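Skirnelthorpe Cat Boarding Group — Minutes, Apr 1, 2023
2 min read

Present: Bohumila Trnka (chair), Matěj Šimek, Concetta Farina. Apologies: Do-yoon Nam.

1. Bookings. Matěj reported that 17 of the 25 pens are taken for the school holidays. Owners must show the vaccination card on arrival — no card, no stay.
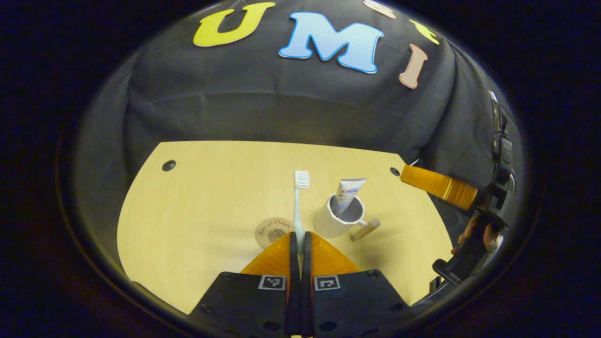 Light wooden table and foam letters on dark cloth.

2. Heating. The repair from January was paid. Concetta will ask for a second quote for the older wing.

3. Late pick-up. It was agreed to charge for each half hour after closing. Bohumila will write the new notice in plain words.

Related
Feeding times and special diets
Minutes, January

Contact the office | © Skirnelthorpe | Back to top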